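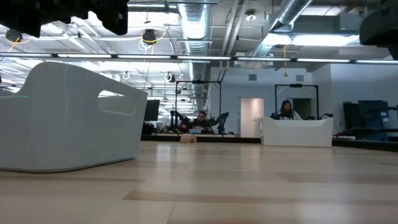
A white plastic bin on a wooden tabletop.

2024-04-23
By staff writer

Otari will move all small business accounts in the Marninwood district to a fixed 14-day invoice cycle from the start of the new financial year, ending the mix of seven, 21 and 30-day terms that its members have been able to set for themselves.

The change applies to invoices raised through Toma, the billing tool that Otari supplies to sole traders and firms with fewer than five staff. There are 669 active Toma accounts in the district. Invoices raised by other means, including paper invoices and those sent from a separate accounting package, are not covered.

Under the new cycle, an invoice falls due 14 calendar days after it is issued. A reminder goes out on day 10 and a second on day 15. If the invoice is still open on day 21, the account holder can add a late fee, provided the fee was stated in the original quote or contract. Toma will not add the fee by default. The setting has to be switched on for each customer, and the wording of the fee clause must be entered before the option appears.

Part payments will be handled differently from the current version. At present a part payment resets the reminder clock, which means a customer paying a small amount each week may never receive a second notice. From July the clock will run from the date of issue only. Deposits paid before the invoice is raised will continue to show as a credit line and will have no effect on the due date.

Otari ran a trial of the cycle with 177 accounts between December and the end of March. Most were in trades, cleaning, child care and home tutoring. The trial group had to use the 14-day term for every new invoice but could leave existing invoices on their old terms. Otari has published a short summary of the trial on its member page. The summary says the average time to payment fell by six days, with the largest drop among accounts that had been using 30-day terms. Accounts already on seven-day terms were paid slightly later than before.

That last group is the main source of objections. A business on seven-day terms will lose a week under the fixed cycle unless it asks for an exemption. Exemptions will be open to accounts where the average invoice is under $297, and to those that take payment on the day of service. Applications are made inside Toma under Account, then Terms, and need to be in by the end of May. An exemption lasts 12 months and can be renewed once.
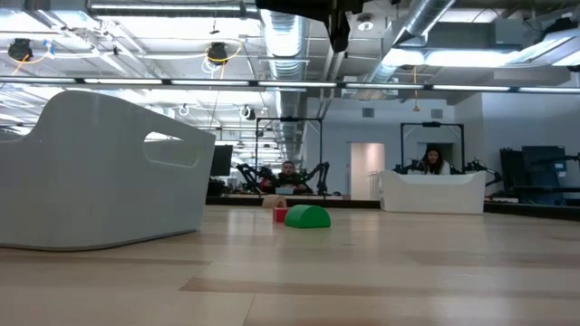

A mobile hairdresser in Marninwood told this site that the exemption would cover her regular bookings but not the wedding work, where a single invoice can run to more than $3000 and the supplies are bought up front. She said she would ask for a larger deposit on those jobs and leave the 14 days as they are, though she would have liked the option to set the date herself.

Otari said in a written response that it had looked at allowing terms to be set invoice by invoice and had decided against it. The reminders, the late fee setting and the cash flow report all draw on one due date rule per account – supporting several rules at once would mean rebuilding the report. The company did not rule out a second rule in a later release and gave no timing for one.

The cash flow report will also change. It currently lists expected income by calendar month. The new version will show two-week blocks, with overdue amounts carried in a separate column until they are paid or written off. Account holders who export the report for a bookkeeper should check that the column order still matches their spreadsheet. The old export format will remain available until the end of September.

Jinora, which offers short-term invoice funding to some Toma users, has confirmed that agreements already in place will keep their present repayment dates. New agreements signed after the changeover will be based on the 14-day cycle. Jinora's fee scale is not changing, but the minimum funding period will drop from 30 days to 21.

Quotes issued before the changeover and accepted afterwards will carry the terms printed on the quote. Recurring invoices need to be checked by hand – any template with a custom due date will be paused on the first day of the new cycle and will not send until the account holder opens it and saves it again.

Otari will run two online briefings in May for Marninwood account holders. Both will cover the same material, and a recording of the first will be placed on the member page. Accounts outside the district stay on their current terms.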